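October, just after 3 — small table, basket work

Dollholm want a tray of mixed kitchen odds and ends that a tired adult can clear into one basket without thinking, and it has fallen to me to decide which odds and ends. I have a degree.

Carried on from Dušan's list of last week, which was good as far as it went. He had crossed out sponges (too obliging, they go wherever they are put) and underlined "crumply things" twice. Fair. Crumply things are where the tidying gets interesting, if your standards have sunk as far as mine.

Settled on the wire basket instead of the Prinside tub. The tub has high solid sides and you can't see what's in it from a chair. The wire one has thin rods and a solid base, so small stuff doesn't fall out of the bottom, and you can tell at a glance whether you've finished. Started with it square to the table edge, didn't care for it, turned it on the diagonal. 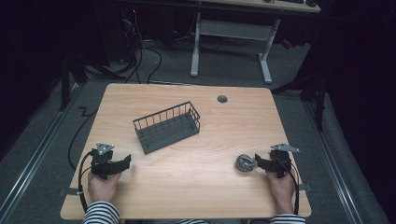
Basket on the diagonal, foil ball near the front edge. Beech-look table, rounded corners.

Notes on foil. A ball made in one go, from one sheet, with bad temper, is better than one made carefully. The careful ones come out too round and travel. Rostislav made 5 for me over lunch and they are all beautiful and all useless; have kept them on the windowsill so as not to hurt his feelings. The ones I scrunched have flat bits and stay where they're dropped. Every ball gets smaller with handling, so a ball used all morning is no longer the ball we wrote down. Proposal: fresh foil every session, old ones in the recycling, no sentiment.

Grommet hole at the far side of the table is a nuisance in principle. Nothing has gone down it yet. A pea-sized foil ball would. Minimum size therefore: bigger than the hole, tested against the hole. I have written this on the lid of the box in marker, which makes it policy.

Second crumply thing is the metal scouring pad. From a distance it and the foil are both a silvery lump, so I'd expected them to behave like cousins. They don't.
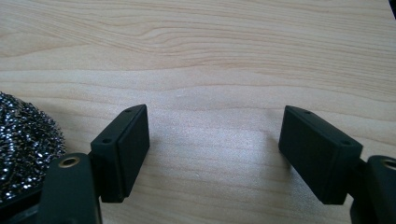
The pad gives when you squeeze it and then wants its shape back, and it catches on everything — my cuff, the other pad in the bag, the basket rods if you go in at an angle. Foil just sulks and stays squashed. For the mixed tray I'd have one of each and never two pads, or you end up lifting both and calling it efficiency. The Polák pads are springier, the Grudcombe ones shed. Found bits of Grudcombe in my sandwich box. Prefer Polák.

Wipe the table between sessions whichever make we use. The pale wood shows every stray strand, handy for finding them, less handy when Dollholm visit.

Still open:
How full is full? Dušan says 7 items. I say stop when something rides above the rim.
Do we allow upending the tray straight into the basket? It is 100 per cent what I would do at home.
Someone please buy foil. The good roll, not the one that tears if you look at it.

Basket and box back on the shelf by the door. R. has the marker.

Workshop notebook, shared copy. Corrections to Rostislav Kollár or Dušan Kováčik. Back to top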